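4.2 Waiting at the side road

The second group of diary entries concerns what we came to call courtesy stalls: moments in which a driver on the main road slows to let someone out of a side road, and the someone declines to go. Our participants wrote about these with a bitterness they did not extend to collisions, of which there were 4 in the sample.

We had expected little from this material. The diaries were designed to capture commute length and mood, and the free-text box was added late, at the suggestion of Isabelle Caron, mainly to give people somewhere to complain about the questionnaire. Of the 152 drivers who returned a diary, 42 used the box to describe another driver's manners at a junction. A further 34 used it to complain about the questionnaire.

Coding followed the scheme in Section 3. Two of us read every entry separately and then met to argue. Most arguments were about the word "waved." In the diaries a wave can mean thank you, go ahead, sorry, or what on earth are you doing, and the writers rarely say which, apparently trusting that any decent person would know. Tanner Gill proposed a separate code for waves of unclear intent. It soon became the largest code in the set, and we split it by whether the writer had been the one waving. Wavers were nearly always sure of what they meant. People waved at were sure about half the time, and tended to be sure of something else.

This fits poorly with the account given by the Udine group, who treat yielding as a small trade in which each side gives up a few seconds and gets goodwill in return. Our drivers did not write like people making a trade. They wrote like hosts whose guest has refused the cake. One participant, a delivery driver on the Rorura route, returned to the same refused gap in three entries over two weeks, each longer than the last. Her trip times for those days were normal.

Junction layout mattered less than we had assumed. We sorted entries by whether the side road met the main road on a straight stretch or near a bend (Figure 3), on the theory that poor sight lines would excuse some hesitation.

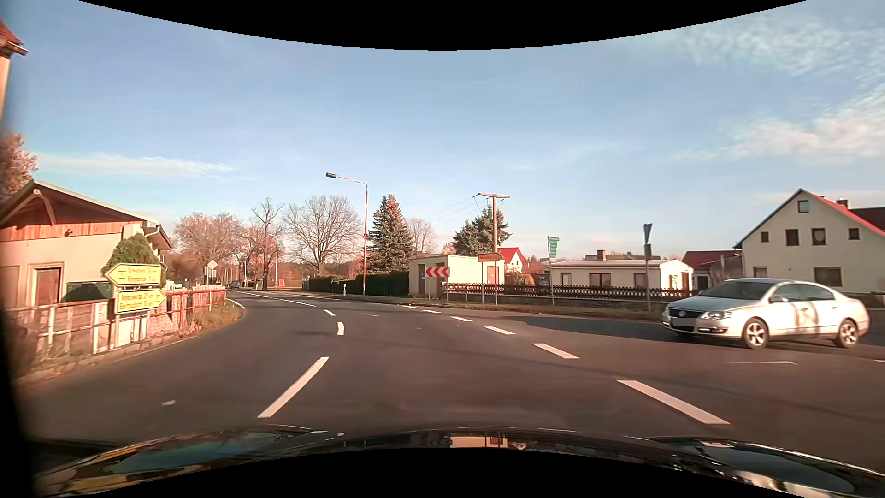 Figure 3. A car on a side road near a bend in the main road.

They did not. Writers were just as annoyed near bends, and a few were more so – the gap, they felt, had been offered at greater personal risk. Only the newest drivers, those licensed within the past year, made any allowance for what the other person could see.

Time of day did have an effect, though a dull one. Entries about the trip home were longer and used more capital letters. We cannot separate tiredness from the plain fact that the diary was filled in after supper, with the evening drive still fresh and the morning one some ten hours gone. A future version should prompt twice a day, if participants can be found who will stand for it.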